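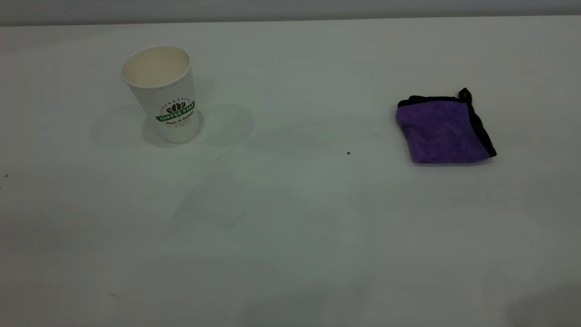 Can the arm at the Ulness bench go back to full speed after the stop fault?
Only once items 3, 5 and 8 are closed. Until then it runs at reduced speed with a person at the stop button, and never unattended.

Bench arm re-inspection, Ulness site
Inspected by: Samah Shawky
With: Ha-neul Ban (operator at the time of the fault), Darmawan Siregar (maintenance)
Date: November 29, 2025
Controller log entry for the fault: 2936

The fault as reported: operator pressed stop during a cup pick, the arm kept moving, then halted. Hiltico's service report calls this "a delayed stop within normal variation." The log puts the delay at 1346 ms. Our own limit is 500 ms. I don't know what the word normal is doing in that report.

1. Stop button, physical condition
Pass. Latches, releases with a twist, no cracks in the housing.

2. Stop button wiring, both channels
Pass. Darmawan opened the box and tugged every terminal with me watching. The January sheet has a tick here too, with no initials next to it, so I treated the item as never checked.

3. Stop time, measured
Fail. The first try came in under the limit and I was told that settled it. One good stop settles very little. On the repeat, with the arm reaching across the bench, we got 1389 ms, worse than the original fault. The supplier wants to blame the load. The load is a paper cup.

4. Gripper, behavior on stop
Pass with comment. The fingers hold position when stop is pressed and do not squeeze further. Tested at slow speed only. The manual says the same thing happens at full speed, and I would like to see it before I sign for it.

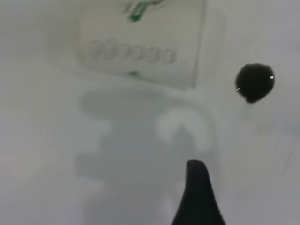

5. Gripper, behavior on loss of power
Not tested. Hiltico asked us not to cut power until their technician is on site. I asked for the reason in writing and have not had it. Left open.

6. Work area
Pass with comment. Keep using light, soft or throwaway items for picks until this sheet is closed. No glass, no full cups, no blades. Ha-neul says people have been reaching in to straighten things between picks because the arm "looks parked." An arm waiting for its next command looks parked too. Press stop first.

7. Warning light
Pass. Amber in motion, red on stop. The red comes on the moment the button is pressed, so it tells you the button works and nothing about the arm. Please don't read it as "safe to reach."

8. Controller software
Fail. The version on the screen does not match the one on the Brestesness service sheet. Somebody updated it and wrote nothing down. Hiltico says the update could not affect stop time. Fine, then rolling back and measuring again will show the same numbers. Do that.

9. Operator training
Pass on paper. Joon-young Ma and Ha-neul both have current cards. Neither was told what to do if the arm keeps moving after stop. The card doesn't cover it. For now: step back, keep your hands out, hit the main switch on the wall.

Reply from Shigeru Sakamoto, production: Can we mark item 3 as conditional? The Hwang order is waiting on this bench.

Reply from S. Shawky: It stays a fail. Run the order at reduced speed. I'll measure again after the rollback, arm out and arm in, and both sets go on this sheet whatever they say.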